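About Wedine

Wedine records examples for people who train robots. A customer tells us the chore, we set it up on a table, an operator drives an arm through it, and we write down what happened. Then we do it again. Most of what we sell is the "again."

We started because we had bought this kind of data ourselves and didn't think much of it. Files arrived with the failures thrown out, the good tries counted twice, and a cover letter promising that the model would "generalize." Ours didn't. It learned one table very well and was lost on the next one. We are still not convinced that more examples fix everything, and we say so on the first call. Some customers hang up at that point.

What we do

We work in one building in Nitov, with 9 tables. Each table gets one chore at a time. Kitchen work makes up most of the orders right now: cups, lids, coffee pods, drawers, sponges. We don't have a strong opinion on whether anybody needs a robot to make coffee. Small machines with lids and tight openings are hard for an arm, and a hard job shows you quickly whether a learning system has picked up anything at all.

A standard order is 300 recorded tries of one chore. We used to sell 1,000 as the standard because the number looked good on a quote. Then we trained the same model on both sizes for a pod-loading job, and the large set did no better on a start position it hadn't seen. The extra tries were near copies of the first ones. So now we sell fewer and move things between them — the machine, the cup, the pod, the height of the arm at the start. That is slower, and the price per try is higher. You can get a cheaper quote elsewhere.

What you get

Every try, including the drops, the jams and the ones where the operator gave up. Failures are labeled as failures. Each try comes with the arm's joint readings, the camera views and a plain text note from the operator. The notes are short and sometimes grumpy. We leave them alone.

We also hold back a test set for every order and don't hand it over until you have sent us your results. A few customers have found this insulting. We started doing it after Rastogi, our own scoring tool, kept giving high marks to models that had seen the test. Rastogi is fixed now, as far as we can tell. We check it by hand every October.

What we don't do

We don't sell "general purpose" data, and we'd like to meet somebody who has some. We don't make robots. We don't put a success rate in our advertising, having read too many of them. If a chore can be done by a $20 spring and a lever, we will tell you that and send you home.

Murkska

Murkska is our open set, free to download. It holds 175 tries of kitchen chores with the operator notes attached. It is small. People have written to ask when the big version comes out, and there isn't one planned. If your method needs the big version to show any effect, that is worth knowing too. The license lets you do what you like with it, apart from putting our name on your slides as if we agreed with you.
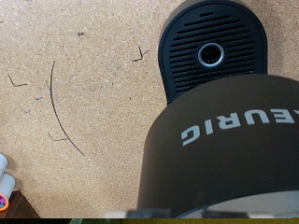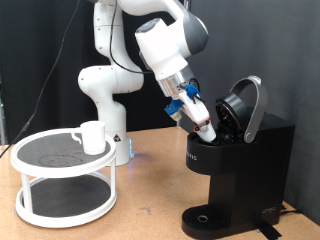 Pod loading at the coffee maker: the first view is from the arm's wrist, the second from across the table.

Getting in touch

Write to us with the chore, the arm you use and what you have already tried. The last part matters most and is the one people leave out. We answer in the order mail comes in, and there is no sales team. Visits are by arrangement — please don't bring a film crew.

Page last changed 4/9/20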